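Pondden Stores, Back Room — Shelving and Racking Check
Done in March, from 9 in the morning
Checked by: Martti Vuorinen

1. Uprights and feet
OK. All standing square, and the floor bolts are snug. I gave each one a good push at shoulder height, as the sheet asks, and felt nothing I didn't like. The unit nearest the Rilov cupboards used to rock a little, so it was a pleasure to find it steady.

2. Shelf boards
OK, with a comment. No splits and no sagging that I could find with the long level. The yellow unit has picked up a bit of grime along its underside and would be glad of a warm cloth and some mild soap — please, not the strong stuff from under the sink, which left such a dull patch on the Zamora racks last year.

3. Items stored on upper boards
OK. The black foam trays on the yellow unit are in a row with proper gaps between them and all turned the same way, and I can't tell you how much easier that makes the checking. Whoever set them out, thank you kindly.

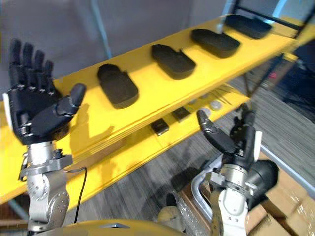

Ingvar Mogensen would like it added that the gaps ought to be kept even when we're busy, as trays pushed up against each other tend to get dragged off in pairs. He also asks whether the foam ones could have a label on the shelf edge, so that new people know where they go back.

Both seem sensible to me, and I've put the labels down as an action below. I'd only say let's use the peel-off kind, having spent a whole afternoon once scraping the other sort away with a butter knife.

4. Load notices
NEEDS ATTENTION. The notice on the tall Prarnis rack (2800 mm) has faded so badly that I had to fetch my other glasses. Replace before the next check, please.

5. Walkways
OK. Clear on both sides, 1000 mm at the narrowest.

6. Step stool
OK. Rubber feet all present, and the top tread has been re-glued nicely.

Actions
Shelf-edge labels — Ingvar
New load notice — Martti
Wipe down yellow unit — whoever has a quiet half hour

Next check: June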